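Support > Bench Conveyors > Questions and Answers
Filed under: Sorting benches, control components

What is the Eltico bench conveyor used for?

It moves small control components along a tabletop for sorting, returns inspection and kit preparation. Typical items are push-button switches, small modules and lamps. It is not intended for loose screws or terminals, which can travel under the belt at the end rollers.

What is the maximum item weight?

700 g per item. The belt is a flat green type without cleats, so round items should be carried in a tray.

Can mushroom-head and flush push buttons be mixed on one bench?

Yes. Keep them on the far side of the belt and feed them one at a time. Cap color alone does not identify the contact block. A red cap may be fitted to either a normally closed or a normally open block, so check the marking on the body before the item is sorted.

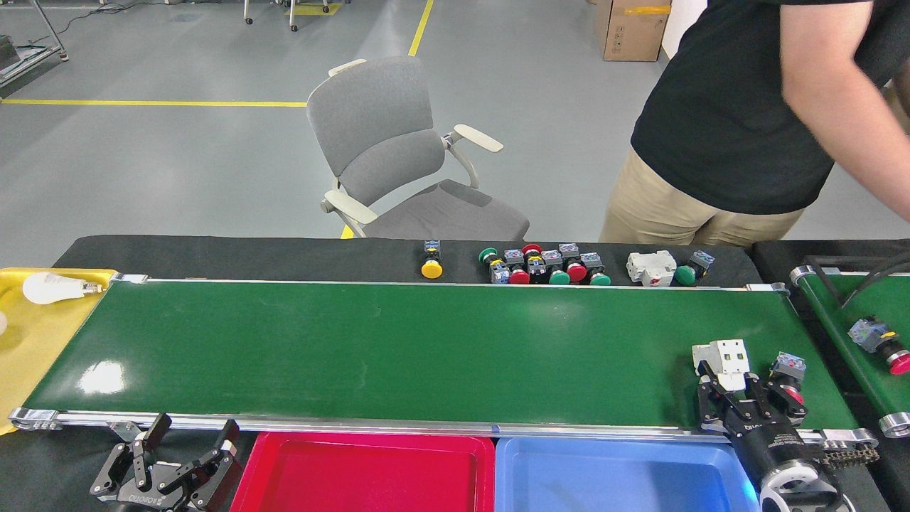

Green belt with push-button switches along the far side, red and blue bins in the foreground.

Do switches have to stand upright?

No. Switches with the collar fitted tend to tip over and can be left on their sides. Upright placement is preferred where the cap is read from above.

How should the bins be assigned?

The bench has no fixed rule. At the Trandham site, red is used for rejects and blue for accepted parts. Label the bins if more than one shift uses the bench - color habits differ between sites. Empty both before changing the part type.

Where do lamps go?

In a tray, on their side, one lamp per tray. Do not place glass or plastic bulbs directly on a moving belt. The Flornomus tray in yellow fits the belt width with 3 mm of clearance per side.

Can a second belt be placed at an angle to the first?

Yes. Leave enough space at the end roller to clear a jam by hand. Stop both belts first.

How often is belt tension checked?

Every 1,000 operating hours, or after any change of roller. Adjust both sides equally. If the belt drifts toward the frame, loosen the tension and start again - do not correct it from one side only.

How is the belt cleaned?

Wipe with a damp cloth and mild detergent. Solvents harden the surface. The aluminum frame may be cleaned the same way.

Which part number is the replacement belt?

Order Calloway belt 98 in green. Send the frame length with the order. Technical questions on belts go to Vega Arrieta, orders to Alaric Kapoor. The parts desk closes at 4:30 p.m. and does not ship during the August stock count.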